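Pevcombe, April. Past eleven at night

Trail day tomorow and the last clue still isn't right. Keep changing it. Clue 5 was meant to send people to the horse trough by the chapel, the one with 1812 cut in the side, but half the village knows that date so it's a giveaway. Have swapped it for the riddle about thirsty visitors. Might swap it back at breakfast.

Went round the whole route after tea. Legs gone. The Lakedine end takes far longer than I'd thought, all uphill from the ford, and somebody will have a pushchair. Moved clue 3 down to the bus shelter. Need to change the map. Haven't changed the map.
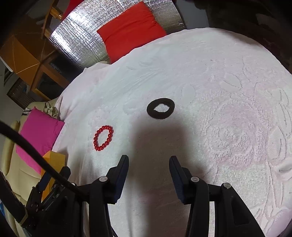
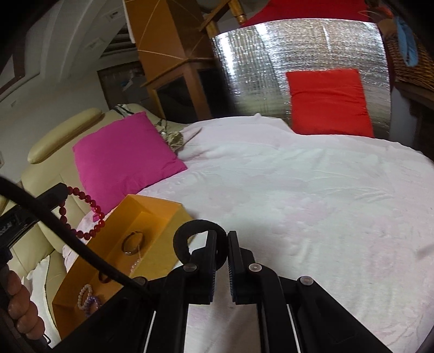
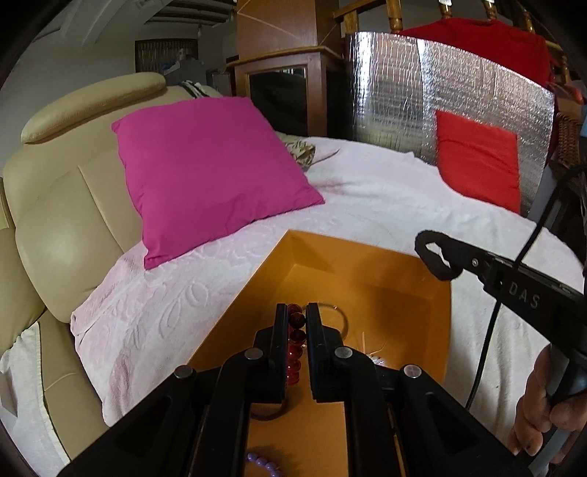
Scorecards done at least. 49 printed, then the ink went stripy and I gave up. If over 49 teams turn up they can share, or write on the back of their hand. Prizes still a mess. The grown-up one is the Naidu hamper, fine, that's wrapped. The children's one needs to be something small and I keep coming back to beads, a shiny red string like the one on the bedspread would do nicely, and a hair tie or two in with it. Ask at the shop first thing if they open before 9. If not, chocolate.

Rain forecast from 2. Put every clue in a plastic sleeve, ran out, did the last lot in sandwich bags. Clilter is the answer word this year, made it up in the bath, you get a letter at each stop and have to put them in order. Only just noticed there are two Ls and I've only got one at the moment. So the other L has to go on the chapel gate. Write it on a card NOW before bed.

Also: string, drawing pins, the bell, float for the tea table, my wellies out of the car. Ring about the field gate, it was chaned up when I went past.

Alarm for six. Clue 5 stays as the riddle.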